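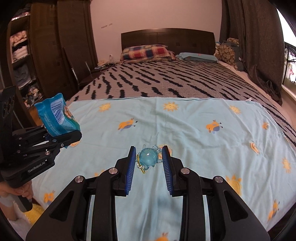
Yu-ting reckons I am being unfair to the notification trial, and that a drop in checking is a drop in checking whatever people tell us about their mood. Fine. Writing this down in January, after lunch, so that the argument is on paper before the next meeting and we don't have it a third time from memory.

What Mendeo claims: hold back all app notifications, deliver them in batches at set times, and the user feels less frazzled. Their summary says 1,000 users. It doesn't say how many of those dropped out, and it doesn't say what the others were doing with their phones before. I went through the whole thing twice looking for a comparison group and couldn't find one. There is a graph with no numbers up the side.

Our own go at it, for the record:

- 6 of us, all from this corridor, all knowing what was being tested
- first week phones as normal, second week batched to 3 deliveries a day
- evening rating of stress, 1 to 5, typed into the Tully form
- screen pick-ups taken from the phone's own log

Pick-ups went down for everyone but me. Mine went up, and I know why: I kept opening the messages app to see whether anything was waiting. I put that in the comments box at the time. If the batching just moves the itch from "it buzzed" to "it might have buzzed", I don't see what has been gained, and the pick-up log can't tell those two apart for anyone else.

Stress ratings: a mess. Two people filled in several evenings at once the following morning (the form stamps the time, so no use pretending otherwise). One person gave 3 every single night. I like a steady temperament as much as anyone but I'm not drawing a line through that.

Also, the first week had the funding deadline in it. Of course people felt better the week after.

Yu-ting's points, which I said I'd write out properly:

1. The self-report is weak in both weeks, so it should be equally weak. I don't agree. People knew which week was meant to be the nice one.
2. Fiachra Heffernan slept better and said so without being asked. Good for Fiachra. He also stopped charging his phone beside the bed that week, which wasn't part of the plan and which he only mentioned at the kettle.
3. Lestora's sleep people accept self-report all the time. They do – and then they argue about it for years.

Where I'll give ground: group chats. Several of us said the same thing in the comments, that coming back to forty messages in one lump made it easier to skip the lot. That's at least a thing a person could notice and describe. It might even be the whole effect. Worth asking about directly, with the question worded so it doesn't lead.

Next time, if there is one:

- swap the order for half the group
- let someone outside the corridor send the evening prompt
- lock the form at midnight
- ask about sleep and where the phone was, as separate questions
- log which app was opened, as well as the pick-up

Drustoron export still drops the first day of every file. Checked it again this morning, same fault, so day one is copied in by hand from the phones and marked in the sheet with a D. Don't sort by date until that's fixed.

Have told Yu-ting I'll run it again on those terms, with my own phone left out of the averages but kept in the sheet. Waiting to hear whether she wants to keep the 1 to 5 scale. I'd rather drop it.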